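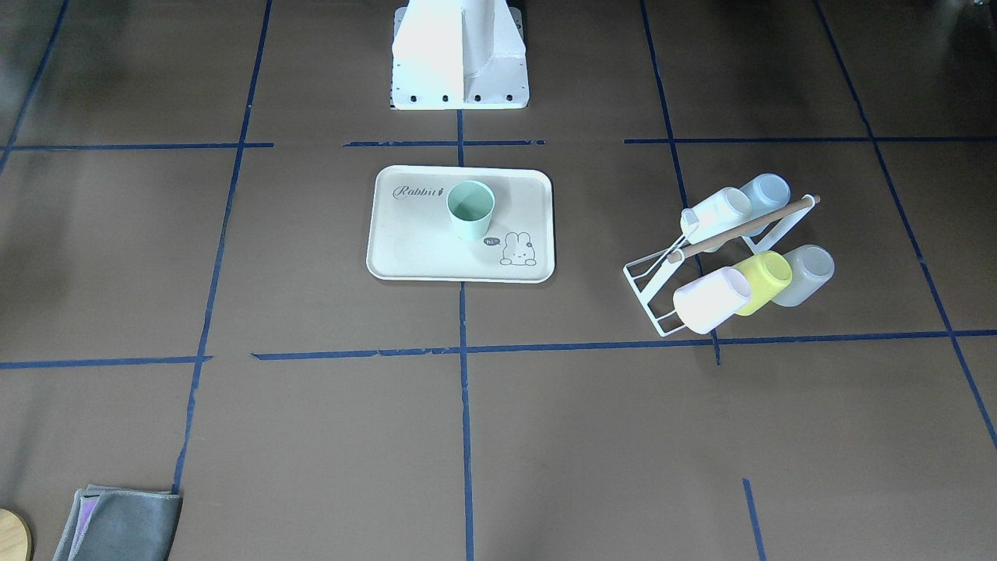 If you're comparing grippers at home or in the garage, start with cups. I tried a Grumitz two-finger and then an Astine on the same arm, and cups taught me more than any spec sheet (mine was 27 pages, and I read every one!).

- Mark the table with blue tape before you do anything else. Put things back in the same box each time and your tries can be compared.
- Use a tray with a rim, so you always have the same spot to set down.
- Close slowly. I dropped to 300 on the Poon controller's speed scale, down from 1000, and stopped denting the thin cups.
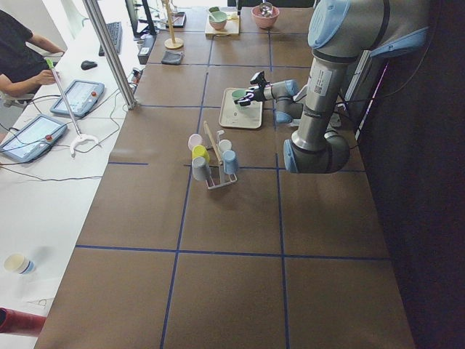

Do I need a separate camera for each gripper? One will do, as long as you redo the calibration after every swap – the fingers are never quite the same length.

I ran 21 tries with each set of fingers, and almost all my trouble came from the cable. Leave a loose loop near the wrist, then turn the wrist both ways by hand and watch for snags.

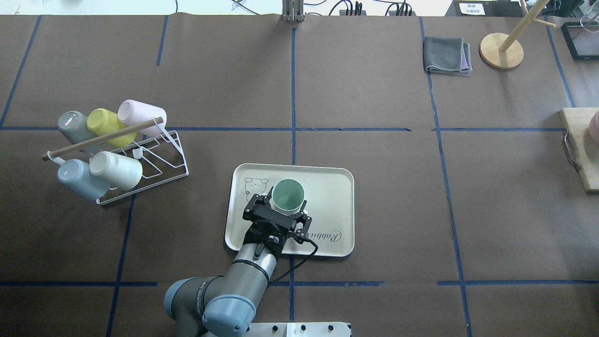

I use the soft ties from Torden for that, two per joint, and I snip the tails short. Zip ties work too but they bite into the jacket, and I've already replaced one cable this April.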